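The Marinho Account

The continuity office of Brallel occupied the second floor of the studio building, above wardrobe. Silvana Frota had run it for six years. Her job was to keep the record of everything that had been established on screen: dates of birth, blood types, which door of the bakery opened inward, who had been told what and by whom. The record ran to 700 pages and was kept in two copies.

The memo from the story department arrived at 9:40. It concerned episode 184.

In episode 184, Brotemeck was to marry Asten in the garden of the Marinho house. The ceremony would be interrupted before the vows by a man claiming to be Asten's first husband. The man would produce a marriage certificate. Asten would faint. The credits would run over the overturned chairs.

Silvana read the memo twice and opened the record at Asten.

Asten had no first husband. In her second episode she had stated, under oath, in a courtroom, that she had never been married. The statement had been material to the verdict. If it was false, the verdict was unsound, and the elder Marinho had gone to prison on it. He had died there. His funeral had taken up most of a week.

She called the story department. Everaldo Fagundes picked up.

"The certificate," she said. "What is the date on it?"

"We haven't assigned one."

"It has to be before the trial or after it. If it's before, she committed perjury. If it's after, she was in a coma."

"For how long?"

"Up to 2 months, depending on how you count the dream episodes."

There was a pause while he wrote this down. 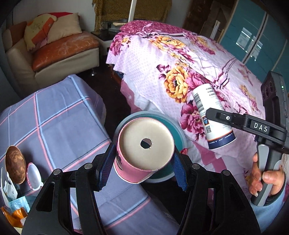
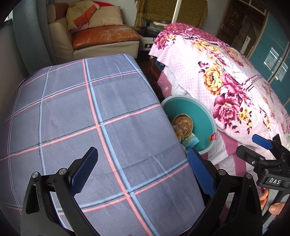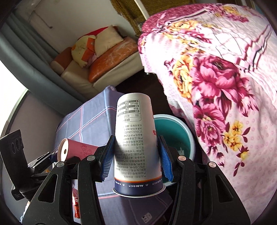
"Could she have married during the coma?" Everaldo said.

"She could not have signed."

"By proxy."

Silvana turned to the section on civil law. The series was set in a town with no stated country, and its legal system had been assembled over time from whatever the plots required. Marriage by proxy had been used once, for a sailor. The town clerk had declared it valid on the condition that both parties had given written consent in advance.

"It's permitted," she said. "You would need a letter. She would have to have written it before the accident and then forgotten it."

"She has amnesia."

"She had amnesia. It was resolved."

"Fully?"

Silvana checked. The doctor's line, as broadcast, was that Asten had recovered nearly everything. The word "nearly" was not in the script. The actor had added it, and the director had kept the take. Silvana had logged the deviation at the time and attached a note recommending that it be corrected in dubbing. The note had been returned unsigned.

"Nearly," she said.

"Then she wrote the letter."

He asked her to draft an entry. She drew up the form: date of letter, place of writing, witnesses, present location of the document. For the location she proposed the desk in the Marinho library, which had a locked drawer that had been shown on screen and never opened. The key was on a chain belonging to the widow. The widow opposed the wedding and was scheduled to attend in gray.

Everaldo approved the drawer. He did not approve the gray. Gray had been assigned to the bride's aunt.

At noon the producer's assistant brought up the call sheet, with a question attached. The actor playing the first husband had worked on the series before, as a locksmith, in a single scene. Did that matter?

Silvana found the scene. The locksmith had entered the Marinho house by the side door, spoken four lines, and repaired a desk in the library. He had been paid in cash by the widow. No name had been given.

She read the four lines again. In the third, he asked whether the young lady was feeling better.

She carried the page down to the story department herself. Everaldo was at the long table with the outline for the following week. He read the third line and laid the page flat in front of him.

"Who wrote this?" he said.

"It's credited to you."

"I don't remember it."

"It was broadcast," Silvana said.

He moved the outline to one side and asked for the date of the scene. She gave it to him. It fell within the coma, nine days after the accident. He wrote the date on the blank line of the certificate and passed it across the table for her initials.

She initialed it, took both copies upstairs, and began a new page for the locksmith.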